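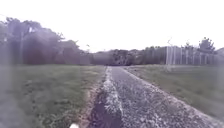

Pace Counting: Setting Up and Keeping a Personal Scale

Several members have asked for the pacing notes from the January map session in written form. What follows is the working version, with corrections from Felista Rashidi, who checked the arithmetic and rewrote the section on slope. It covers distance on foot only. Compass work will be handled in a later issue.

Terms

A step is the distance from one foot to the other. A pace, as used in these notes, is 2 steps, counted each time the same foot lands. Some older handbooks use "pace" for a single step, and a few of our own route cards do as well. If a card in the Fluscombe binder gives a pace count that looks twice as large as it should be, check which definition its author used before you correct anything.

Counting on one foot halves the number of events to track and reduces missed counts on long legs. Most people count on the foot opposite their leading hand. The choice has no effect on the result as long as it stays the same during a leg.

The baseline

A baseline is a line of known length that you walk to find your own scale. Ours is 879 feet, taped in both directions, with the mean of the two readings adopted. The length was set by where the two fixed end marks happened to be. There is no benefit in a round number, as the division is done only once per session.

A usable baseline should be straight, close to level, and long enough that one miscounted pace does not matter much. On a line of 100 feet, a single pace is an error of about five percent for an average adult. On 879 feet it is well under one percent.

Tape the line along the ground and keep the tape under even tension. A fiberglass tape stretches if pulled hard and sags if lifted over tall grass. Where the line is longer than the tape, mark each tape end with a pin and have a second person read the value back aloud before the pin is pulled. The most frequent error in taping is a dropped tape length, and the second most frequent is a reading taken from the wrong side of the hook.

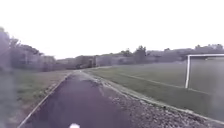
Photo: Kevin Cullinane / Werkness

Walking the baseline

Walk the line 6 times, three out and three back. Start each pass with both feet at the mark and take the first step with the foot you are not counting on. Use your ordinary walking speed. People who know they are being measured tend to stretch their stride on the first pass, and that figure usually comes out low. Record it anyway. If it differs from the median of all the passes by more than 3 paces, drop it and walk one more.

Wear the boots and carry the load you expect to use. A full pack shortens the pace for most walkers, and a calibration done in running shoes with empty hands is of little use on a loaded hike.

At the end mark, estimate the last partial pace to the nearest half. Then divide the length of the line by the mean count. For example, a walker who averages 176 paces over 879 feet has a pace of 4.99 feet. For field use this can be rounded to 5 feet, or 20 paces to 100 feet. Write the unrounded figure in the notebook and the rounded one on the map case.

Corrections for slope

Pace length falls on a climb. It also falls on a steep descent, though on a gentle descent it may rise slightly. Printed correction tables exist, but they were made from other people's legs. The method Felista recommends is to repeat the calibration on one moderate slope, uphill and downhill, and keep those two figures alongside the level one.

A second matter is that maps show horizontal distance and feet cover slope distance. On gentle ground the difference is smaller than the counting error and can be ignored. On a ten percent grade it is half a percent. On a slope steep enough to need hands, pacing is not a suitable method at all, and the leg should be broken at a feature you can identify on the map.

Corrections for surface

Surface affects pace length less than slope does, but the effect is steady and adds up over a long leg. Deep sand, snow, and plowed soil all shorten the pace. Thick vegetation shortens it and also makes it irregular, which is harder to correct. The practical answer is to keep a separate figure for any surface you walk often and to note the surface in the margin next to each leg.

Footing matters in another way. On rough ground the eyes go to the feet and the count is easily lost. Slow down before that happens. A slower walk gives a shorter pace, but a count that is known to be complete can be adjusted afterward. 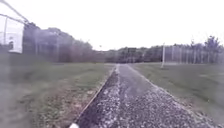 How often should the baseline be walked again?

Once a season is enough for most adults, plus once after any change of boots, a leg injury, or a large change in the weight carried.

Recording

Counts above 100 are hard to hold in the head while also reading a map. The usual method is to count to a fixed number, move one bead or knot on a cord, and start again from one. Choose a number that stands for a useful distance. A walker with a 5-foot pace might move a bead every 100 paces, which makes each bead 500 feet.

Kevin Cullinane has been using a hand tally counter, a Preridus with a finger ring, and reports that it works well with thin gloves and poorly with thick ones. The click is also easy to miss in wind. He presses it once per bead interval and does the counting inside the interval in his head. Pressing it on every pace tended to make him walk in time with his thumb.

Each leg in the notebook should show the start point, the bearing, the pace count, the surface, and the pace figure applied. Enter the raw count first and the converted distance in a separate column. When only the converted distance is recorded, a wrong pace figure cannot be found and fixed later. Two of the route cards in the binder have this fault and will have to be walked again.

Stop the count whenever you step off the line to go around an obstacle. For a small detour, step sideways, count the forward part, and step back. For a large one, sight on an object beyond the obstacle and take that object as a new start point.
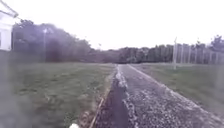 Expected accuracy

On level ground, with a recent calibration, a practiced walker can hold an error of two percent over a leg of half a mile. A new walker should assume five. In woods or on mixed slopes, double both. These figures are for one leg. Over several legs the random part of the error partly cancels, while an error in the pace figure itself does not and will grow in proportion to the distance.

A quick check is to pace a leg between two features that can be scaled from the map. If the paced distance is consistently long, the pace figure is too large. If it is long on some legs and short on others, the trouble is in the counting.

Blank calibration sheets are in the front pocket of the Fluscombe binder. Completed sheets go to Felista, who keeps the file. Corrections to the Woo loop cards should be sent to Kevin with the raw counts attached.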